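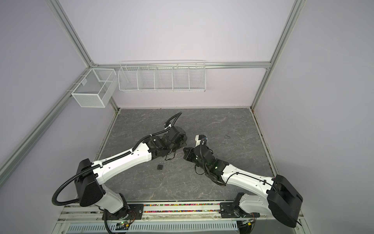 What is hard water?

Water is called hard when it carries a noticeable amount of dissolved calcium and magnesium. These metals are picked up from rock and soil, chiefly limestone, chalk and dolomite. They form scum with soap and, under certain conditions, leave scale when the water is heated.

Filed under: Water and Buildings > Course handouts > Unit 7

10 weeks of reading are listed separately. Course office, Mostyn
September 10, 2024

1. Origin

Rain is slightly acidic. It takes up carbon dioxide from the air and a good deal more from the soil, where roots and decaying matter keep the gas at a much higher level than in the open. The weak acid that results dissolves calcium carbonate:

CaCO3 + CO2 + H2O -> Ca(HCO3)2

The reaction runs in both directions. If carbon dioxide is driven off, the carbonate comes back out of solution. Most of the practical trouble with hard water follows from this.

Gypsum (calcium sulphate) dissolves without any help from carbon dioxide. Water that has passed through gypsum beds may be very hard and yet form little scale on gentle heating.

Upland water draining from granite or slate is usually soft. Water drawn from a chalk borehole is usually hard. A town fed by both may receive a blend that changes with the season, so a single reading should not be taken as typical of the year.

2. Temporary and permanent hardness

Temporary hardness is the part matched by bicarbonate. It can be removed by boiling:

Ca(HCO3)2 -> CaCO3 + CO2 + H2O

Permanent hardness is the part matched by sulphate, chloride or nitrate. Boiling does not remove it. The word "permanent" refers only to boiling; ion exchange takes out both kinds.

Total hardness = temporary hardness + permanent hardness.

Where alkalinity is equal to or greater than total hardness, all of the hardness is temporary. Where alkalinity is lower, temporary hardness is taken as equal to the alkalinity and the remainder is permanent. Both quantities must be in the same units before they are compared.

3. Units

Hardness is reported as the mass of calcium carbonate that would give the same effect, in milligrams per litre. Results given "as Ca" must be multiplied by 2.5 to convert them. Results for magnesium "as Mg" are multiplied by 4.1.

Older scales are still found on appliance leaflets:

1 Clark degree = 14.3 mg/l as CaCO3
1 French degree = 10 mg/l as CaCO3
1 German degree = 17.8 mg/l as CaCO3

Dishwasher settings are often in German degrees. Students lose marks every year by reading these as Clark.

4. Worked case: Nenen supply, sample 1114

Reported: calcium 80 mg/l as Ca, magnesium 11 mg/l as Mg, alkalinity 200 mg/l as CaCO3.

Calcium hardness: 80 x 2.5 = 200 mg/l
Magnesium hardness: 11 x 4.1 = 45 mg/l
Total hardness: 245 mg/l as CaCO3
Temporary: 200 mg/l
Permanent: 45 mg/l

In German degrees the total is 245 / 17.8 = 13.8.

Now suppose 2000 litres of this water pass through a heater. If all the temporary hardness came out as calcium carbonate, the deposit would be 2000 x 200 mg, or 400 g. The true figure will be lower. Precipitation is seldom complete at domestic temperatures, and part of the solid leaves with the flow. The calculation sets an upper limit and should be quoted as one.

5. Measurement

The usual method is titration with EDTA, which binds calcium and magnesium. The sample is buffered to pH 10 and Eriochrome Black T is added. The indicator is wine red while free metal is present and turns blue at the end point. The last trace of red must go.

With 0.01 M EDTA, 1 ml is equivalent to 1 mg of calcium carbonate. For a 50 ml sample, multiply the titre in millilitres by 20 to obtain mg/l. Sample 1114 should therefore need 12.25 ml.

To find calcium alone, raise the pH above 12 so that magnesium drops out as the hydroxide, and use a calcium indicator such as murexide. Magnesium is then found by difference. Errors in the two titrations add, and a small magnesium value obtained this way is not worth much.

Dip strips are adequate for setting a softener. They are not accepted for the coursework. The Zurnetti field kit may be used for the Tindola survey provided one sample in each batch is also titrated.

6. Effects in buildings

Scale conducts heat poorly compared with copper. On an immersion element it causes the metal beneath to run hotter, and the element may fail early. In pipework it narrows the bore, most of all just after the point of heating. Shower heads and tap aerators block from evaporation as well as from heat.

Soap reacts with calcium to give an insoluble scum, and no lasting lather forms until enough soap has been used up. Modern synthetic detergents are less affected, though powders for hard areas still contain a builder to hold the calcium in solution.

Very soft water has faults of its own. With low alkalinity and a low pH it may dissolve lead from old pipes and copper from new ones. Suppliers commonly add phosphate to reduce the uptake of lead.

7. Treatment

Ion exchange. The water passes through a resin loaded with sodium. Calcium and magnesium are held and sodium is released, at 46 mg for every 100 mg of hardness as CaCO3. For sample 1114 the sodium added is 245 x 0.46 = 113 mg/l. An unsoftened drinking tap is normally kept at the kitchen sink. The resin is regenerated with brine.

Lime softening. Slaked lime converts bicarbonate to carbonate, which settles. It is suited to large works and produces a sludge that must be dealt with.

Reverse osmosis. Removes most dissolved matter of every kind. A share of the feed goes to waste.

Magnetic and electronic conditioners. These leave the hardness unchanged. Published results on scale disagree, and a titration will not show whether such a unit is doing anything.

8. For the next session

Bring the January readings for Tindola, converted to mg/l as CaCO3. Calculate temporary and permanent hardness for each site and mark any site where alkalinity exceeds total hardness. Show the working for one site in full.

Contact the course office | Copyright Mostyn course office 2024 | Back to top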